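Robotics for Everyday Tasks
Week 2 handout: planning and paying for your equipment

This is the week I look forward to most, because a budget tells you what a project really is! By the end you should be able to write a one-page equipment plan that a head of department would sign.

1. Start with the job

Write the task in one plain sentence before you open a single catalogue. "Fold a garment on a bed" is a good one. It already tells you that the work is soft, that the surface gives, and that the tool has to travel to somebody's room.

2. The worked budget

Our running case is the Ostesora project, which collects demonstrations of household handling with hand-held grippers. Its first-year ceiling was 3574 pounds, all in. The team had quotes from two suppliers, Rurneo and Trusodura. Rurneo was cheaper per gripper. Trusodura included spare finger pads and a 90-day exchange, and once you price the spares separately the gap nearly closes. Do the sum yourself before the seminar (the quotes are in the course folder).

Lines people forget:
- spare pads and pins
- memory cards, and somewhere to back them up
- carriage and import duty, if ordering from abroad
- a carrying case
- hours spent learning to use the thing

The last line came to 35 hours for Ostesora. Put a wage against that and it becomes one of the bigger numbers on the page. Lovely, isn't it?

3. Match the tool to the cloth

Look at what the fingers will meet. Thick seams, gathered hems and furry bedding all ask something different of a pad, so get a trial loan and take it to the real surface.

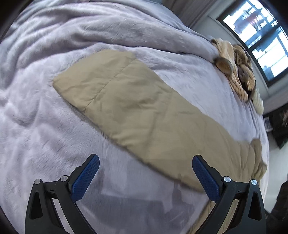

4. Buy, borrow or share

The Chiba group shares one set between two labs and keeps a booking sheet. It works well outside October, when both labs want it at once. If you plan to share, cost a second set anyway and show both totals.

For the seminar

Bring your one-sentence task, a table of costs with a source for each price, and one item you decided to leave out, with a line on why.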